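The robot was sure it had the carrot

By Mahsa Shojaei

In August our lab lost most of an afternoon to a toy carrot. The arm was clearing play food off a plate, a job it had done well all week, and at some point it began closing on nothing. The fingers came together beside the carrot, the arm lifted, swung over to the bin and opened. The log said "object placed." Then it went back and did the same thing again.

It did this 14 times before anyone looked up. I was one of the people in the room, so I include myself in that.

The fault was small. Our gripper reports how far apart the fingers are, and the software, which we call Rai, decides from that number whether something is being held. If the fingers stop before they are fully closed, Rai assumes an object is between them. A worn pad on one finger had started to fold over on itself, and the fold stopped the fingers 3 millimeters short. From then on, every grasp was a success as far as Rai was concerned.

We replaced the pad in nine minutes. The question of why the system was built to believe itself has taken longer, and I think we are still giving the wrong answer to it.

The usual reaction to a fault like this is to call it a hardware problem. A part wore out, a part was replaced, close the ticket. Our own ticket says exactly that. But the pad only made the number wrong. The decision to treat one number as proof was ours, and we made it early in the project because it was easy and it worked on the bench. I wrote part of that code. I remember thinking we would come back to it.

Play food is a fair test for this kind of thing. The pieces are slick, they come in awkward shapes, and a thin slice lying flat on a plate gives the fingers very little to get hold of. A carrot chunk that tapers toward one end can slide out of a grip that looked good a moment earlier. We use it for those reasons, and then we let the software grade its own work. 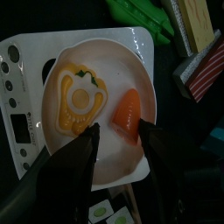 Wrist camera view of the plate task, with the fingers open between the pepper slice and the carrot.

A view like that one was being recorded all through the afternoon. Anyone glancing at it could have seen that the carrot was still on the plate. Rai used the camera to choose where to reach, and once the fingers closed it stopped paying attention to the picture. The evidence of the failure was sitting on the same computer as the report of success, and no line of code ever put the two side by side.

I have heard the argument against checking more. At Pullimlow, where we share floor space with the Unine group, it comes up at nearly every review. Each extra look costs time. A second check can be wrong too, and then you have an arm that refuses to put down something it really is holding. Over a long run those delays add up, and people who fund this work like to see a high count at the end of the day.

All of that is true. I still don't think it settles anything. Before the August run we were proud of a total of 1248 completed picks. I went back through the recordings afterward, and I can't tell you how many of those were real without watching every one, which I have not finished doing. A count that has to be watched by hand before it can be trusted has not saved anybody any time.

There is a safety side as well, and it gets less attention when the load is a plastic vegetable. An arm that wrongly thinks its hand is full will swing over to a bin and open, and the worst result is a wasted trip. The reverse is more serious. An arm that wrongly thinks its hand is empty may move fast, or reach toward a person, while carrying something. Both mistakes come from the same line of code. We found ours in the harmless direction, and that was luck.

What I would ask for is modest. After every grasp, look again. If the object is still where it was, call the grasp a failure whatever the fingers say. If two grasps in a row fail that way, stop the arm and make a noise. The team working on Fleludero, our next controller, has agreed to the first part. The second part is still being argued over — mostly by people who sit near the speaker.

I would also like the word "success" taken out of the logs until something other than the gripper has confirmed it. "Fingers closed" would do. It is what the machine knew that afternoon, and if the screen had said so, I think one of us would have walked over sooner to see what they had closed on.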